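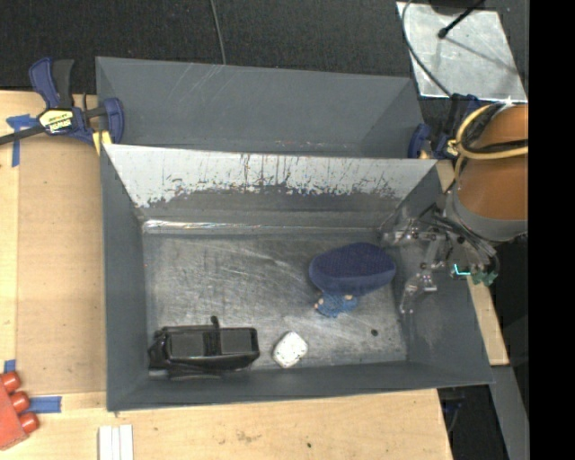 What did visitors to the open day get to see?

A robot arm picking mixed items out of a bin, one at a time, for most of an afternoon. There was also a short talk beforehand and time at the end for people to ask about the work.

The open day was held on 19/12/2025 at Lotden, the shared workshop building where Grorer has its lab on the ground floor. Lorna Pangilinan runs the picking work there. Thilini Kanagaratnam joined in March and looks after the grippers. I spoke to both of them after the last group had left and the chairs were being stacked.

Around 50 people had signed up. Pangilinan said more than that came through, mostly families from the streets nearby and a class from the community college.

"People walk past our window every day and see an arm moving," she said. "They want to know what it's for. It seemed fair to let them in."

What it's for, in the short version, is sorting returned goods. Grorer is working with Sison, a company that handles returns for small online stores. The stuff comes back in no order, and somebody has to take each thing out of a box, look at it and put it where it belongs. Pangilinan would like the arm to do the first part of that job, the taking out.

"The looking at it and deciding is still a person," she said. "We're only trying to get one object out of the pile without dropping it or grabbing the thing next to it."

I asked which objects give them the most trouble. Kanagaratnam answered that one. Soft things, she said, and anything lying flat against a wall.

"A hard block is fine. You close the fingers and it stays the same shape. With something crumpled, you don't know where the edge is going to be once you touch it. And if it's halfway under something bigger, you have to decide which one to go for first."

Her own rule is to take the big one first, though she said Pangilinan disagrees. Pangilinan confirmed this. She thinks the arm should go for whatever it is most sure about, big or small, and leave the rest for later.

"We've had that argument a lot," Kanagaratnam said. "We try it my way, then we try it her way, and the results are close enough that we both think we're right."

The bins get a hard life. Gray ones are used for nearly everything, and the front one that day was well scratched across the floor, with the upper part of its far wall worn whitish. A boy in the second group asked if the robot had done that. Pangilinan told him it had done a good share of it.

"When the fingers come in low along a wall, they scrape," she told me. "You can tune that out to a degree. If you stay too high, you miss flat things. So we accept some scraping."

She doesn't replace bins for looks. Shiny or worn patches are what the system would meet in a real returns room, she said, and a new bin every week would give them numbers they couldn't trust.

The bins are clamped at the corners. Kanagaratnam said that was the first change she asked for when she started, after an afternoon of pushing one back into place by hand.

The software that chooses where to grip is called Brilline. It was written in the lab and has been through several versions. For the open day they ran an older one, which is slower but which both of them know well. Each session lasted long enough for 5 tries with objects chosen by the visitors, and then the arm went back to its usual mix.

Did it miss any? Several, according to Pangilinan. In one session it missed two in a row and the college students cheered when it got the third.

"I was glad they saw that," she said. "If you only show the good ones, people go home thinking it's finished."

The question that came up most was about jobs. Pangilinan said she tells people what Sison has told her, that the unpacking station is the one they have the hardest time keeping staffed. She also says she can't promise what any company will do later on.

Kanagaratnam had more questions about the fingers. A retired machinist stayed behind to talk about the linkages and the small screws, and gave her a suggestion about thread locker that she plans to try.

Next on the list is a longer test at Sison's own site, with 200 items from real returns. No date has been set. The lab hopes to open its doors again after that, probably with smaller groups, so that everyone can stand close enough to see into the bin.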